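Toalhas brancas e mesas de pinho: o que fui aprendendo cá em casa

Se há coisa que me perguntam vezes sem conta, é como mantenho uma mesa de pinho decente numa casa onde se come, se passa a ferro, se fazem trabalhos da escola e, de vez em quando, se muda a terra a um vaso. Pois bem, vou contar tudo com calma, que o assunto merece e o café ainda está quente.

O pinho é uma madeira macia e guarda memória de tudo: do copo que ficou ali de noite, da caneta carregada com força a mais, da travessa que veio do forno sem base por baixo. Para o dia a dia uso um pano de microfibra bem torcido, quase seco, e passo sempre no sentido do veio. Sabão, só uma gotinha de detergente neutro num litro de água morna, e logo a seguir outro pano limpo para secar. Vinagre puro é que não, por favor! Na mesa da minha mãe deixou o verniz baço numa tarde, e lá tivemos de lixar tudo.

Quando aparece aquela auréola esbranquiçada de um copo, ponho por cima um pano de algodão dobrado e passo o ferro morno, sem vapor, durante 8 segundos de cada vez. Levanto, espreito, torno a passar se for preciso. Numa mesa encerada costuma resultar muito bem — numa envernizada, experimentem primeiro num canto escondido. 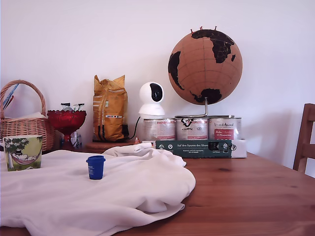 Texto e fotografia: redação da Vurkness, secção Casa e Cozinha

Agora os panos brancos, que são outra conversa. Uma toalha branca amarelece mais depressa guardada do que usada, sobretudo se foi para a gaveta com restos de goma ou de amaciador. As minhas lavo-as duas vezes por estação, mesmo as que não saíram do armário, e dispenso o amaciador por completo. Para as nódoas de gordura, pó de talco ou amido de milho por cima, deixar uma hora, sacudir e só depois lavar. Para o vinho tinto, água com gás logo na altura e, mais tarde, um molho em percarbonato com água a quarenta graus (vejam antes a etiqueta, que o linho antigo e os bordados de cor não gostam destas aventuras).

Passar a ferro custa menos com o tecido ainda um bocadinho húmido. Eu enrolo a toalha numa turca, deixo estar enquanto arrumo a cozinha e começo sempre pelo avesso. E se a forem guardar por muito tempo, enrolem-na num tubo de cartão em vez de a dobrarem, porque os vincos acabam por cortar a fibra.

Quanto às canecas com desenhos, lavo-as à mão, com a parte macia da esponja. O tabuleiro de cima da máquina também serve, num programa curto, mas as cores vão-se gastando e é uma pena. As manchas de chá no fundo saem com uma colher de bicarbonato e umas gotas de água, esfregadas com o dedo. Já os copinhos de plástico que ficam com cheiro, encho-os de água morna com bicarbonato e deixo-os assim até ao dia seguinte.

Uma vez por ano, em junho, com as janelas abertas, dou cera de abelha à mesa. Pouquinha! Uma camada fina, vinte minutos de espera, e depois puxar o brilho com uma meia velha de algodão. Nessa noite jantamos na varanda, e na manhã seguinte a mesa já pode levar a toalha outra vez.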